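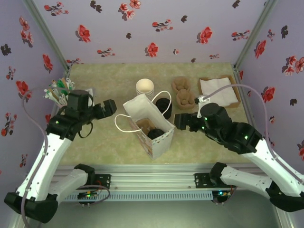
Home | Bench Guides | Grippers | Arms | Controllers | Downloads

Comparing Two Gripper Settings on a Takeout Packing Task

This guide sets out the procedure used at the Ostcombe bench for comparing gripper settings on a two-arm workcell. It is intended for staff who have completed the basic arm course and who have access to the Simiyu controller. The full procedure takes one morning.

Before you begin

Confirm that both arms are bolted to the front rail and that the mounting plates do not shift when pushed by hand. Check the cable on each arm. It should follow the outside of the arm with enough slack for the wrist to turn fully in both directions. A cable that pulls tight at the end of a reach will change the readings and may damage the connector.

Lay out the items before the controller is enabled. The standard set consists of a paper gift bag with rope handles, nested paper cups, a molded-pulp cup carrier, a tray of napkins, and a container of straws and stirrers. Place the bag in the center of the floor and the remaining items toward the back. The carrier must lie with its wells facing up.

Step 1. Set the open position

Open both grippers and record the width shown by the controller. Bring each arm to its start pose with the jaws pointed inward toward the bag. Save the pose under a new name. Do not write over the pose left by the previous operator.

Step 2. Run the first setting

Load the Hurix profile and set the closing force to its lowest value. Carry out the following picks in order, returning to the start pose after each one:

One cup from the stack
The cup carrier, held by its rim
A single napkin
One rope handle of the bag

Raise the force by one level and repeat. Stop raising the force when a paper cup shows a crease after release. Record the level below that one as the working limit.

Step 3. Run the second setting

Load the Grornura profile and repeat Step 2 with fresh cups and napkins. A cup that has been gripped once is weaker and should not be used again.

Step 4. Compare the logs

Export both logs and align them by pick. Each log holds roughly 500 lines for a complete run. A much shorter file usually means that the controller was restarted during the run, and the run should be repeated.

Give the most weight to the handle picks. Rope handles move when the bag is touched, and Muthoni Nzioka's results from September showed larger differences there than on any other item. Napkins are best treated separately, as picking up several sheets at once is a common fault under both profiles.

Completed logs should be sent to Vidar Blomqvist with the working limit for each profile noted in the file name.

Contact the Ostcombe bench office | Copyright Ostcombe | Back to top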